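Nine months into the robot bagging station at the Plarkside returns room, and I keep getting asked if anyone lost their job. No – but the jobs did change shape.

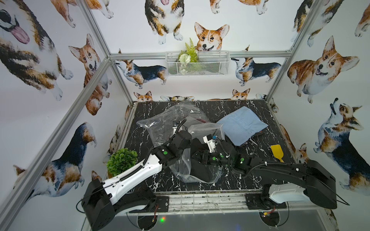

My wrists are the big thing for me. I used to bag over 500 items a shift. Now I look after the fiddly part, like a zip-seal bag that folds up over both grippers.

Mornings are quieter too, and I do miss the chatter a bit.

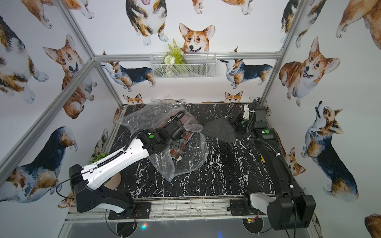

Junemance replied asking whether the pay went up with the training. A little, in May!
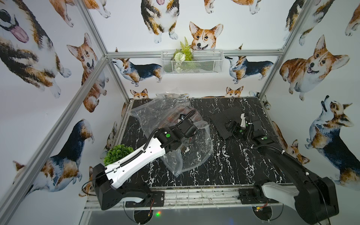 Sorting is still ours, and I'm glad. Feeling a dark gray ribbed cloth like that one, I know which pile it wants.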